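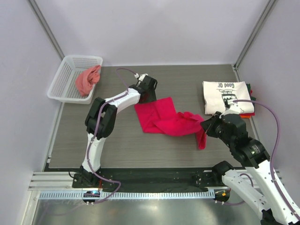 2 min read

Laundry again today, and I mean that in the work sense, because my own is still sitting in the dryer from two nights ago and I refuse to look at it.

I had the magenta one for most of the morning. I don't love the magenta one! It's slippery, it has that long skinny bit that flops off the end, and every time I think I've got both corners I've got one corner and a handful of nothing. The left arm I can do half asleep now. The right one I still steer like a shopping cart with a bad wheel. Lowri watched me for a while with her coffee and told me I was leading with my elbows, so I tried keeping them tucked in against my ribs and it did help, annoyingly.

The goal for March is 4000 good folds, all of us together, and the sheet on the door had me down for 135 when I came in. I finished the day at 151. That sounds like nothing, but I threw out 7 that I could have kept if I were less fussy. Kolbrún says to keep the ones where you fumble and then fix it, since the robot needs to see the fixing too. I get that, I do, but then I watch one back and it's me poking at a sleeve for ages and I can't stand to put my name on it. She wants me to keep the next ones regardless. Fine.

The new leader handles came over from Hescombe before lunch and they're so much lighter than the old pair. My thumbs didn't cramp once. The trigger on the left has a bit of slop in it though, so you squeeze and squeeze and then the jaws shut all at once. I wrote it on the list under the thing about the stool (nobody has fixed the stool).

The Good ol' shirt made me homesick, of all things. Dad had one with a cartoon guy in a hat on it and he wore it to mow the lawn until the neck gave out. I should call him. It's on top of the folded stack, looking very neat, and I was proud of that stack in a way I've never been proud of anything in my own closet.

After lunch we let the Tinley policy have a go by itself with what we'd given it last week. It grabbed a corner, lifted, stopped, and sort of hovered, and Lowri said "that's you, that's exactly what you do," and she's right, I do hover! I never knew I did it. So now there's a machine out there with my bad habit and I spent the rest of the afternoon trying to just go, pick the corner and go.

Wrists sore, eyes tired. Leftover soup for dinner. Towels tomorrow, and I'm trading Lowri for the early slot so I can get to the bank before it closes.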